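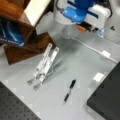 Robot arm stays on at Mullia repair bench, staff to move to new shifts

September 1, 2020

Visser is keeping the robot arm at its Mullia workshop after a trial that began in May, and the bench staff have been told what it means for their hours.

The arm does the picking and placing on small parts, the job most people on the bench liked least. Almost 700 pieces a day go through at the moment. Setup, checking and anything awkward is still done by hand.

No redundancies, the firm says. But the late shift goes. The 14 people who work the bench will be split over two earlier shifts from next week, and 4 of them are being trained to set up and reset the arm, on a slightly higher rate. The rest stay on there current grade.

Ayanda Swanepoel, bench lead, was against it in the spring. Less so now. "My wrists are better, I'll say that. But I used to do the job and now I spend half the morning watching it get done. Then it stops and everyone looks at me."

Stoppages have been the main complaint. Clear plastic parts gave the most trouble in the first weeks, and staff asked for a way to log lost time so it doesnt count against their own targets. Visser has agreed to that. The log goes live with the new rota.

Pay for the late shift is the bit not settled. Those who lose the evening allowance want it kept until the new year - the firm has offered two months. Talks again on Friday.

The control software comes from Vesach, which also ran the training days. A second arm is planned for the Fliltodura site, where staff have asked to see the Mullia rota before anything is fitted. A meeting there has been promised but no date given yet.

Staff with questions on shifts should speak to Swanepoel or leave a note at the bench office.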